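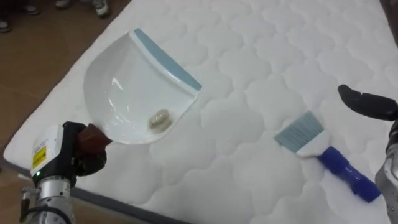 The reply from Wemau came in before lunch: the finger pads are rated for flat parts, and a round or tapered handle is outside what they would quote a holding force for. They suggest the grooved set, or a lower closing speed with the pads we have. Noted. We will try the second first -- the grooved set is not in stock at Skovport until February.

January, bench notes, grip comparison, soft surface

Aim: compare left and right grippers on thin plastic handles over a surface that gives. Task is dustpan and brush on the quilted mattress. Earlier runs were all on the hard table and told us little about what happens when the lip of the pan sinks into a seam.

Setup: left arm takes the pan by the short handle, reddish-brown pads on. Right arm takes the brush. Controller is the Feturer build, force limit unchanged from the table runs. Wrist sensor on, logging at the default rate.

Left, pan: 39 grasps, 11 slips. Nearly all slips are rotation about the handle axis when the lip catches a stitched cell. Pad wear not visible. Clamping further up toward the tray helps but costs reach, and the wrist housing gets close to the mattress at low pan angles. Keep at least a finger width.

Right, brush: 39 grasps, 12 failures, but of a different kind. The brush rolls away on first contact if the finger comes down off center. Once held, it stays held. The approach height was taught on the table and is wrong for this surface; the mattress compresses and the handle drops with it. Retaught with a hover above the brush, then a slow vertical close. Not enough runs yet to report.

Blue rubber lip on the pan drags on the quilting. Drag shows up in the wrist signal as a sawtooth and trips the contact check early. Raised the threshold in run 209 and it stopped tripping, but then it also missed one real collision with the side band. Put back to the old value. Needs a filter, not a bigger number.

Open:
- closing speed at half, left side only, same pan
- ask Henriques for the softer pad compound, same bolt pattern
- pan angle vs. slip, three angles
- check left cable loop at full wrist roll before the next long run

Print this entry | E-mail this entry

Recent entries
Parallel fingers on thin cloth
Feturer controller: stop times
Wrist sensor drift after warm-up
Henriques pads, first fitting

Last updated: January, 4:40 pm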